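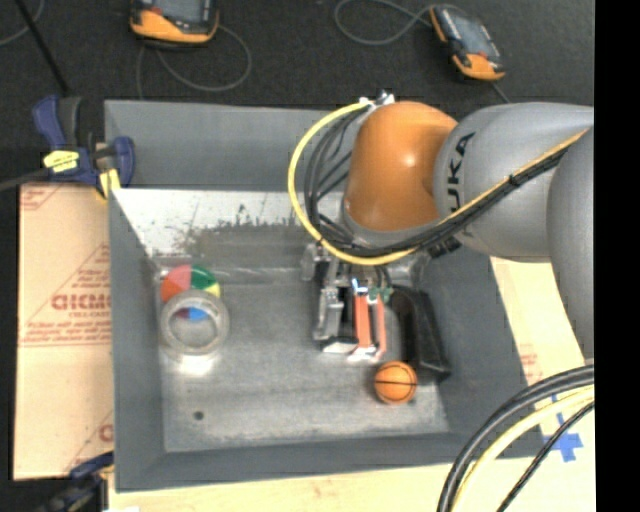
**Figure 5.** The picking cell with the arm over the bin. The ball, the tape roll and the multicolored item are on the bin floor; the dark elongated object rests against the right side.

### 4.3 Protective stops during bin picking

The faults in Section 4.2 were grasp failures: the gripper closed and the object was not held. This section covers a second group, in which the arm halted before a grasp could be scored. We report these separately because they ended the trial and needed a person to restart the cell.

We ran 200 pick attempts with the Wanitz planner and the object set described in Section 3. Of these, 43 ended in a protective stop. The controller log gives the joint positions and motor currents at the moment of each stop, and an operator wrote a short note before clearing it. Two of the authors then sorted the stops by cause, working from the notes and logs without seeing each other's labels. They disagreed on five cases, which were settled by replaying the joint trajectories in simulation.

The largest group came from contact between the gripper body and a bin wall. The planner checks the fingertips and the gripper housing against a model of the bin, but our model had straight vertical walls. The walls of the real bin slope. For targets near the middle of the floor this made no difference. For targets close to a wall, the planned approach passed through space that the model called free and the wall in fact occupied. Most of these contacts were light and the arm stopped within its force limit.

The second group involved the cables. The supply lines for the gripper run along the outside of the arm and hang in loops near the wrist (Figure 5). They were not in the collision model at all. When the wrist turned far enough to reach a target from the opposite side, a loop could tighten or catch, and the current on the last joint rose until the controller halted the arm. These stops were harder to diagnose than wall contacts - the log shows a rise in current but no contact location - and we relied mainly on the operator notes.

One stop needs to be described on its own. On a Tuesday run, the wrist turned with a cable loop already under tension and a connector was pulled partly out of its socket. The gripper lost its signal and opened while holding an object, which fell back into the bin. No one was inside the marked area and nothing was damaged, but the controller did not register a fault until the next close command. For that interval the system reported a held object when it had none. We now read the gripper status continuously during transfer, and a lost signal stops the arm.

We made two other changes. The bin model was replaced with one measured from the real bin, sloping walls included. Wrist rotation was limited in the planner so that the cable loops stay slack over the full work area. The limit has a cost. Some objects lying close to a wall can no longer be approached from their best side, and the planner either picks a poorer grasp or skips the object.

We did not model the cables as flexible bodies. Earlier tests with the Mahawong simulator gave loop shapes that did not match the ones we saw on the arm, and a fixed rotation limit was simpler to check. The limit is specific to this cable layout. Anyone rerouting the lines would have to measure it again.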